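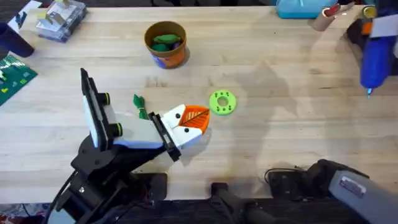
Figure 3. The leaf task at the open day: the left gripper holds an orange leaf piece, the right arm is low at the front edge of the table.

Jun 17, 2020
By Đạt Văn and Yến Kim, Hosari workshop group

4.2 Observations from the open day

The demonstration was given in the front room of the Virnport building, where the table with the two arms normally stands. We did not move it for the visitors. In total 91 persons signed the list at the door, and 61 of them agreed to fill in the short form that we describe in Section 3.

The task was the same as in the laboratory trials. The left arm brings a leaf piece to the middle of the table, and the right arm comes over it with the blue tool, which must stay upright. In the laboratory we judge only the final position of the leaf. At the open day we also wrote down the moments when the visitors stopped talking, and this second list was more useful to us than we had expected. Most of the silent moments fell in the phase when both arms were close together over the leaf.

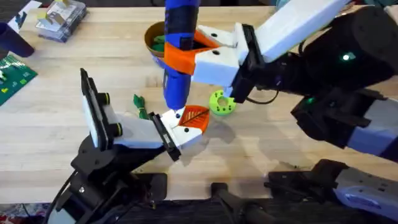
The distance between the two grippers is small in this phase, and the planner slows down both arms. Several visitors understood the slow motion as hesitation. On the forms they wrote words like "careful" or "not sure", although the speed was fixed before the day and did not depend on the leaf. We made 24 runs and stopped seven of them by hand — in most cases only to let a new group come nearer to the table. For this reason we do not report a success rate for the day.

A second point is the place where people stand. We had asked them to stay at the long side, but the better view is from the corner, and the groups moved there without being told. The forms filled in at the corner mention the tip of the tool more often than the others do.
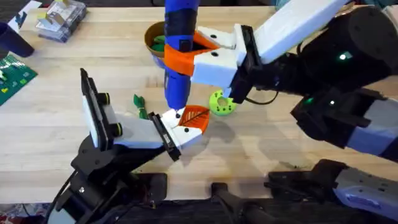 In the opinion of Carola Hamann, the slow phase should be announced by a sound, so that a visitor can tell a planned wait from a fault. She also would prefer that the operator says nothing during a run. We tried the second proposal in the last group and it made the forms shorter, but we cannot say if they became better. The sound is planned for the next visit, together with the new forms of the Nghiêm group.

This site uses cookies to remember your reading settings. Accept | Manage

Comments (3)

Renzo Tedesco
Did the corner group see more runs than the others? This could explain the longer answers.

Yến Kim
No, each group saw the same number. But you are right that we should write it in the text.

Benedetta Piras
I was there in the afternoon and I wrote "not sure" on my form. I meant myself, not the robot.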